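Company > Who we are > About Clurnetmont

About Clurnetmont 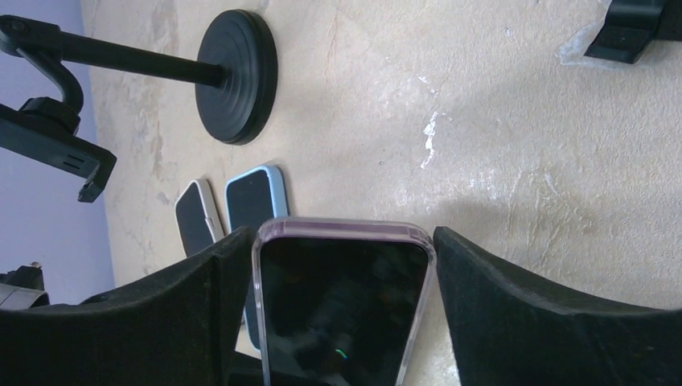
A smartphone in a clear case, screen off.

Clurnetmont tests driver assistance features in passenger cars and writes up what they do and don't do. Our customers are fleet operators, leasing companies and insurers. Most of them already own cars with lane keeping, adaptive cruise control or automatic parking, and they want to know how far their drivers can rely on those features before the company writes a policy on using them.

Kátia Andrade started the company after several years in fleet safety. She had been asked to write driver guidance for a mixed fleet and found that two cars with nearly the same feature name on the dashboard behaved very differently on the same road. The owner's manuals covered this, usually in the back and in small type. Her first reports compared those manuals with what happened on the road, and that is still how each report is laid out.

We now have 20 employees. The main office and garage are in Broseck, and a smaller team in Posulberg handles winter testing from November to March. Software review is done in both places.

What we do

A standard evaluation covers 40 road situations. They include faded lane markings, merging trucks, temporary speed limits, low sun, tunnels and stopped traffic past the crest of a hill. A trained driver is at the wheel with full control at all times. We drive each situation more than once, in both directions where the road allows it, and record when the system was on, when it warned the driver and when it switched off.

Cars change after they are sold. An update sent overnight can alter how a feature brakes or how long it lets a driver look away, so we note the software version in every report. If a customer's cars receive an update that affects a feature we tested, we repeat the part of the evaluation that covers it. The older report stays available, marked with the version it applies to.

We also review wording. Sales pages, in-car messages, phone app screens and manuals often describe the same feature in different terms. Our language reviews put these side by side and point out where a driver could reasonably come away with the wrong idea.

The Sampaio route

Most of our road work is done on the Sampaio route, a 79-mile loop that starts and ends at the Broseck garage. It takes in city streets, two lengths of highway, a county road with no center line and a long downhill stretch with tight curves. Last year our drivers completed 2690 hours on this route and on the winter roads near Posulberg.

How we are paid

Customers pay a fixed fee per evaluation, agreed before testing starts. We don't accept payment, loaned cars or travel from automakers or their suppliers. Test cars are bought, rented or supplied by the customer, and the report says which. When an automaker disagrees with a finding, we print its reply in full at the end of the report.

Working with us

New evaluations are usually scheduled six weeks ahead. Winter slots in Posulberg fill up by September. The Broseck office answers calls from 8:30 a.m. to 5 p.m., and requests for past reports go to the same desk. Openings for test drivers and software reviewers are posted on the careers page, and drivers need a clean license and at least five years of experience on the road.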